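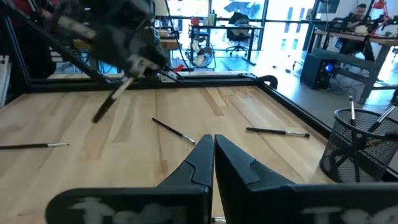

The Hikero open day recordings come from a set of two-arm demonstrations run at the Fusmont workshop, with visitors coming and going through the room. The task shown to every group was the same: put the paintbrushes into the wire-mesh pencil cup. Three brushes lie loose on the wooden tabletop in the view from one gripper, two more stand in the cup, and the other arm has a brush in its grip. Starting layouts were changed between runs and are not matched across groups.

Version 2, released 2024-01-08. Maintained by the Nadar demonstration group.

## Contents

- `episodes/` – 655 recorded episodes, one folder each
- `notes/` – operator notes in plain text, one file per visitor group
- `splits/` – train and held-out lists
- `CHANGES` – differences from version 1

Each episode folder holds the wrist views, joint positions for both arms, gripper openings and a short task label. Timestamps are in seconds from the start of the episode. Joint angles are in radians.

## How the demonstrations were run

An operator drove both arms by teleoperation while a second staff member spoke to the group. Each group had 15 minutes at the table. Visitors who wanted a turn at the controls were given one after the staff runs, and those episodes carry the label `visitor`. Their motion is slower and has more stops and regrasps. We have left them in at full length.

Handovers between arms are labelled `handover`. Drops are labelled `drop` and the episode continues if the brush could be reached again. If it rolled off the table, recording was stopped.

## Known problems

- Daylight from the windows changes over the day, and exposure was not locked. Colour varies between episodes.
- The moving arm is often blurred in the wrist views.
- Staff and visitors can appear in the background. Audio was not recorded.
- Joint data from the first group was saved at the wrong rate. It has been resampled and is marked in `CHANGES`.

## Loading

The Flistach reader opens the folders directly. Point it at `episodes/` and pass a split file. Older copies of the reader will skip the `visitor` label without a warning – update before filtering on it.

More episodes from the February open day will be added as a separate folder.

This site uses cookies to remember your settings. Accept | Decline

© Nadar demonstration group | Contact | Back to top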